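Cahier d'atelier – contrecollage, colle d'amidon
26 mai 2024

Reprise des essais sur la gondole du carton contrecollé. Rappel du problème : les plaques sortent planes de la presse puis prennent une courbure en travers du sens machine pendant le conditionnement. La face imprimée est toujours du côté creux. Défaut absent sur l'ancien lot de carton Erside, présent sur le nouveau avec la même colle et le même réglage de presse.

Préparation de la colle
Clisis en poudre, eau déminéralisée, dispersion à froid puis montée lente sous agitation. Laissé redescendre à 40 °C avant mesure. Viscosité : 1 144 mPa·s, mobile inchangé par rapport à la série précédente. Valeur un peu haute mais dans la plage de la fiche. Pas de grumeaux au tamis. Un film se forme en surface si le bécher reste découvert, à retirer avant prélèvement et non à réincorporer.

Dépose à la racle, face bois du carton, puis marouflage du papier. J'ai gardé le papier Ojala pour toute la série. Sens des fibres repéré au crayon au dos de chaque éprouvette, flèche orientée vers le bord de coupe. 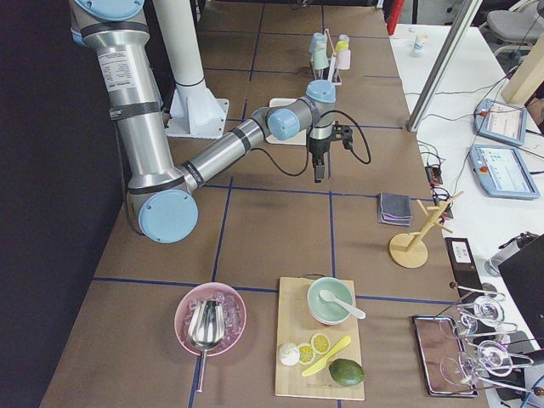

Table au plan brun divisé par des lignes de ruban bleu foncé, plateau blanc posé à plat.

Essais
Série A : fibres du papier parallèles à celles du carton. Série B : fibres croisées. Cinq éprouvettes par série, mises sous presse entre feutres, puis conditionnées à plat sans charge.

Série A : gondole faible et régulière. La flèche se mesure à la cale sans difficulté, les valeurs se tiennent entre elles. Série B : courbure nette dès la sortie, avec un vrillage sur une diagonale. Une éprouvette de B est écartée, bulle d'air au centre, défaut de marouflage de ma part.

Le croisement des fibres suffit donc à reproduire le défaut. Cela n'explique pas encore l'écart entre lots, sauf si le nouveau carton a été débité dans l'autre sens. Le test de déchirure donne un résultat ambigu : amorce droite sur un bord, déviée sur l'autre. Refaire par mouillage d'une bande dans chaque direction, observation de l'axe d'enroulement.

Relevé Prornance : hygrométrie stable pendant le conditionnement, puis une remontée en fin de série B. Trop tardive pour expliquer la courbure initiale. Je note quand même le décalage, la sonde n'a pas été recalée depuis le changement de pile.

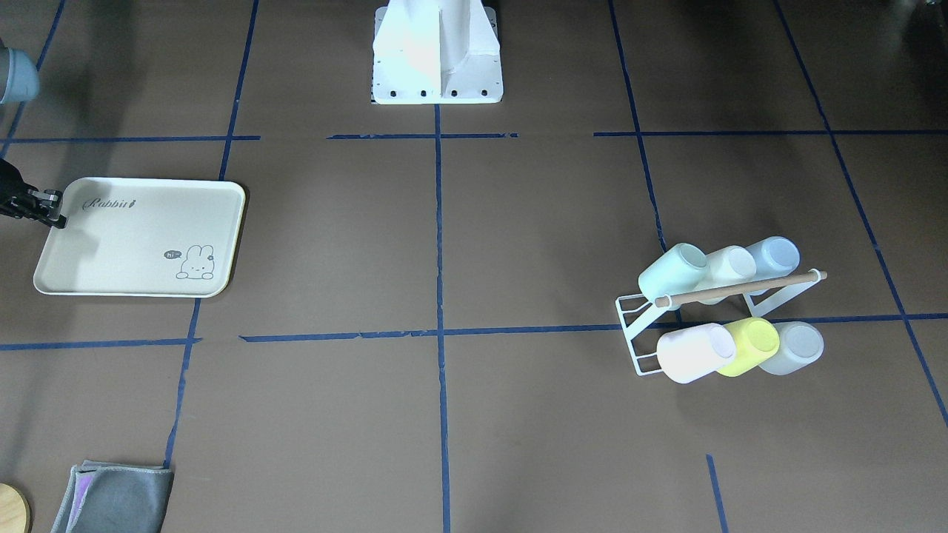
Remarques de Sirkka Tuominen
Elle attribue une partie du défaut à l'apport d'eau plutôt qu'au sens des fibres. Proposition : réduire le grammage humide à la racle sans toucher à la concentration, puis comparer sur fibres parallèles uniquement. D'accord sur le principe. Réserve – en dessous d'un certain dépôt, le pelage se fait dans la colle et plus dans le carton, et la mesure de gondole perd son intérêt.

Elle demande aussi une contre-colle au dos avec un papier d'équilibrage. Solution connue, coûteuse en temps de presse. Il reste près de 2 000 feuilles du nouveau lot en réserve, la question du débit est donc à trancher avant d'ajouter une opération.

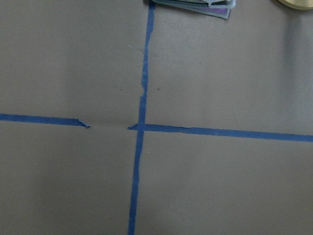
Croisement des bandes de ruban bleu. Décrochement de la bande verticale vers le premier tiers, petite pile de cartes en haut.

À faire
Mouillage des bandes, deux directions, ancien et nouveau lot.
Recaler la sonde Prornance sur sel saturé.
Série C : fibres parallèles, dépôt réduit, même papier Ojala.
Demander à Erside le sens de débit du nouveau lot, avec la référence de bobine.
Le reste de Clisis préparé est jeté, odeur légèrement aigre au couvercle. Repartir d'une colle fraîche pour la série C.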